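**Rernport, 6/13/20** – Brisetti has started recording arm demonstrations of a gear placement task at its Rernport workshop. The recordings are meant to train a control policy that places spur gears onto short pegs on a round plate, a step the company's customers in small gearbox assembly still do by hand.

The first block is set at 200 demonstrations. Each one starts with the arm at rest near the plate and ends when the operator releases the gear and backs the gripper away. Operators drive the arm through a hand controller and watch the same camera view that goes into the record. They are not allowed to look at the bench directly during a run. Dionysis Katsaros, who leads the recording work, said the rule was added after early trials produced motions that could not be explained from the stored images.

"If the operator uses something the camera did not have, the model has no way to learn it," Katsaros said. "We threw out the first week for that reason."

The bench is kept plain on purpose. Gears and plate are the only loose parts on the black work surface, and their positions are changed between runs. A short script prints a start layout, the operator sets the parts by hand, and the run is stored under the layout number. Layouts that put a gear outside the arm's reach are skipped and logged.
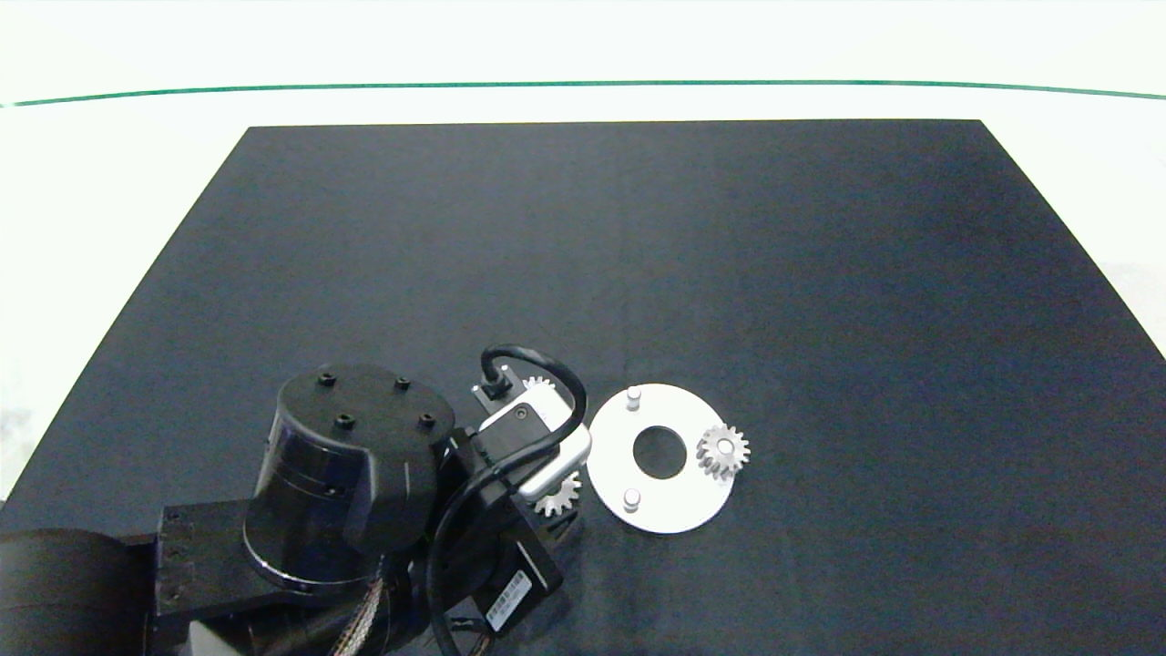
*The gripper beside the white plate, with a gear lying flat on the plate's right side and the two pegs standing at left.*

Small metal gears are a hard case for camera-based policies. The teeth throw highlights that shift as the arm moves, and the gripper can hide a part during the last stretch of the approach, when position matters most. Brisetti stores joint angles, gripper opening and motor current along with the video, so that the model can fall back on contact signals when the view is blocked. Force is not measured directly. The team estimates it from motor current, which Katsaros described as good enough to tell a seated gear from one resting on top of a peg, and not much use beyond that.

Failed attempts are kept. A run in which the gear tips, jams or is dropped gets a failure tag and a time stamp for the moment it went wrong. If the operator recovers and finishes the placement, the recovery is tagged as a separate segment. Earlier work at the company used successful runs only, and the resulting policy tended to stall after a missed peg: it had never been shown what to do next.

Danai Antoniadis, who reviews the records, checks each run for dropped video, clock drift between the camera and the arm, and long pauses. Pauses of more than 2 seconds are trimmed unless the operator was waiting for a gear to settle. She also marks the grasp point on the gear, because two operators who finish the same layout may pick the part up in quite different ways. One grips across the teeth, another by the central hub.

"Both work on the bench," Antoniadis said. "Mixed together without a label, they average out to a grasp that closes on air."

For the first block, operators have been told to use the grip across the teeth only. Hub grasps will be recorded later as their own set and trained both alone and in combination, to see whether the label is enough to keep them apart.

A second block of 200 demonstrations will be recorded in Flesusbridge, where Politis runs a matching arm and gripper. The firm will use the same software and the same printed layouts, with different operators and different room lighting. Brisetti wants to find out how much of the trained behavior carries over when the bench is moved. The first test will train on Rernport data alone and run on the Flesusbridge arm with no changes. The second will add Flesusbridge runs in steps of 8 until the placement rate stops rising.

Calibration is expected to be the main source of trouble. The two arms are the same model, but their cameras were mounted separately, and a small difference in tilt moves the apparent position of a peg by more than the clearance in a gear bore. Each session at both sites now begins with a fixed pose check. The arm moves to a stored position, the camera takes one still, and the still is compared with a reference. If the two do not match within the set limit, the session does not start until the mount has been adjusted.

Cable routing is part of the same check. A cable loop that sits differently from one day to the next shows up in the wrist region of every image, and in an older project the model picked up on it as a cue for the day's layouts. Operators now set the loop by hand before the first run, and the layout order is shuffled across days.

Brisetti has not published a success rate and said it would not do so from the first block alone. The policy will be scored on layouts left out of training, with a gear counted as placed only if it sits flat and the gripper is clear. Partial seating counts as a failure.

Recording at Flesusbridge is planned for October. Politis will keep a copy of its own runs, and the two firms have agreed on a common file format so that either set can be replayed on either arm.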